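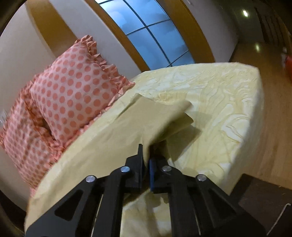
Folding week. Unit 3 of the home skills course, handout goes with the demo. Most of you said on the sign-up sheet that you fold "whatever way it goes" and then iron it again before wearing it, so we start from zero. Pants first, becuase pants are where people lose the most time and the most shelf. Work on a bed, mattress height, not the floor and not your knees. A patterned cover is fine, even handy: plain khaki cloth like ours shows up well against pale yellow and white, and you can see where your edge runs. Plain cloth on a plain sheet of the same color is harder than it sounds. Try it at home if you don't believe me.

Bring next time: one pair of pants, one T-shirt, one thing you hate folding. Clean please.

BEFORE YOU FOLD

Empty the pockets. All of them, back ones too. Tissue is the usual one.

Zip up, button up. An open waistband spreads while you work and the top end goes crooked, then the whole stack leans. Half the class skips this. Don't.

Turn right side out. Reach down the leg from the waist, grab the hem, pull. One leg at a time.

Shake once, hard, holding the waist. Hems down. Then again holding the hems if they are badly creased. Twice is enough, you're not beating a rug.

Check it's dry. Feel the thick spots – waistband, pocket bags, the seam where the legs meet. If those are cool and a bit clammy it goes back on the line. Damp pants in a closed drawer smell by morning and then so does everything else in there.

PANTS, DRAWER FOLD

Lay flat, front up. Smooth from the waist down with the flat of the hand. Not the fingertips, fingertips make little ridges.

One leg over the other. Outside seams together, inside seams together. If you want a front crease, match the seams on each leg first, then bring the legs together. If you don't care about a crease, seams to seams is close enough.

The crotch sticks out in a point. Tuck the point in so the long side is one straight line. This is the step that makes it look like a shop did it, takes two seconds.

Hems up to the waist, but stop short. Leave a gap the width of two fingers. If you go all the way to the edge it gets fat at one end and won't stand.

Then thirds. Fold from the doubled end, not from the waist. Waist goes last and ends on the outside.

Stand it up on its edge. If it stands, good. If it flops the folds are too loose, so open the last one and press the air out.

PANTS, SHELF FOLD

Same up to the hems. Then fold in half once more and stop. Wider, flatter, fewer creases. Use for stiff cloth and anything you wear to work. Stack no higher than your hand is long or you'll be pulling from the middle and wrecking the rest.

PANTS, HANGER

Over the bar, creases matched, hems hanging a bit lower than the waist side as the waist is heavier. Clips at the hem if you have clip hangers. The Rinaldi ones in the supply closet have a felt bar and hold better than the bare wire kind, please put them back after.

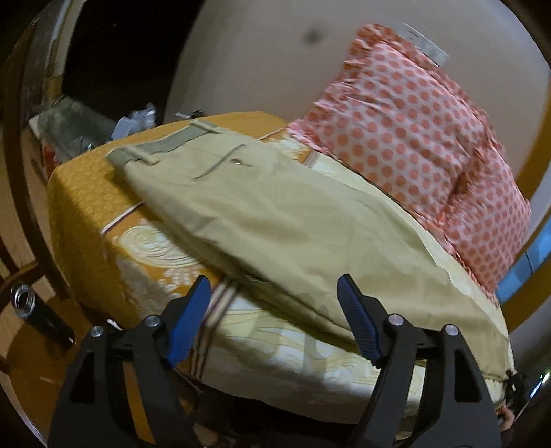
Indrek Baranauskienė wrote after the August session that the two-finger gap doesn't work on kids' sizes, the legs are too short and you end up with a lump, so for anything small Indrek just goes hems to waist, then half, done. Agreed, and I've changed the kids section below. Indrek also asked whether thirds matter if the drawer is shallow. No. Measure the drawer, fold to that.

How to measure without a tape: put your hand in the drawer upright, see where the top comes to on your wrist or fingers. Your folded thing should come a bit under that. If the drawer catches when it closes, one more fold or move it to a shelf.

KIDS' CLOTHES

Hems to waist, half, stop. Don't bother with the crotch tuck under a toddler size, there's nothing to tuck.

Elastic waists: fold the elastic IN so it's in the middle of the bundle. On the outside it springs open.

Sets stay together. Top folded flat, pants laid on it, roll the lot. People who do the Kidville clothing table know this one already as it's how the bags come in. They had 379 pieces last time and the rolled sets were the only ones that were still sets by noon.

Let kids do their own socks. It will be bad. Leave it.

T-SHIRTS (short version, full one is next handout)

Face down. Sleeve and side in to the middle, other side the same, so you have a long strip with the neck at one end. Hem up to just under the neck. Then half or thirds depending on drawer, same as pants.

Width of the strip is what matters. Pick a width and keep it for every shirt you own. Some of you use a magazine as a guide, fine, use the same magazine.

COVERS AND OTHER BIG THINGS

Two people if you can. Corners to corners, walk together, swap hands, walk again. Alone: do it on the bed, fold toward you, never up in the air with your chin.

Fold printed covers print side in if they sit on an open shelf with sun on it. They fade on the fold line first. A quilted one wants fewer folds, three at most, and a wide shelf. Don't vacuum bag it for the whole winter, the padding never quite comes back.

Keep a set inside its own pillowcase. Flat sheet, fitted sheet, spare case, all in the one case. Label with a bit of tape if you have several the same color.

WHERE IT ALL GOES

Things you wear weekly between hip and eye. Things you wear twice a year up top or at the bottom. That's the whole rule.

Upright rows in drawers, so you see every piece. Flat stacks on shelves. Mixing the two in one drawer ends in digging.

Dividers: nice, not needed. Shoe box lids do it. If you want to buy, Zudwood has plain slats you cut yourself and Hotodano has the spring kind that push against the sides. The spring ones slip in very smooth drawers, put a scrap of rubber mat at each end.

Heavy on the bottom. Jeans under, thin cotton over. I've seen a shelf come down and it was all denim.

COMMON MISTAKES FROM LAST TERM

Folding while sitting. You can't reach the far hem so you drag it and it creases.

Folding warm from the dryer and stacking at once. Give it a minute spread out, or the weight of the pile presses in every wrinkle it has.

Belts left in. Take them out, hang them or roll them. The buckle leaves a mark on whatever is next to it.

Starting with the pile in a heap. Sort first, by person and then by kind. All pants, then all shirts. Your hands get into a rhythm and it goes much quicker.

Perfect first pair, terrible tenth. Do 5, put them away, do 5 more. Don't fold the whole basket and then leave it on the bed, you will want the bed.

PRACTICE FOR NEXT TIME

Fold the same pair of pants ten times in a row, drawer fold. Time the first and the last. Write both down here:

First ______ Last ______

Then one drawer at home, the whole thing. Everything out, wipe it, everything back upright. Take out what you haven't worn in a year and bring it if you'd like it to go to the clothing table. Bags by the door by 9 am please, not later, we load the car straight after.

Measure your drawers (inside, width and hieght) and write them on the back of this sheet. We use the numbers for the divider session.

Reading, optional: pages on fabric weight in the course folder, the blue tab. Skip the part on pleats, we do pleats separately and the drawing in there has the arrows the wrong way around.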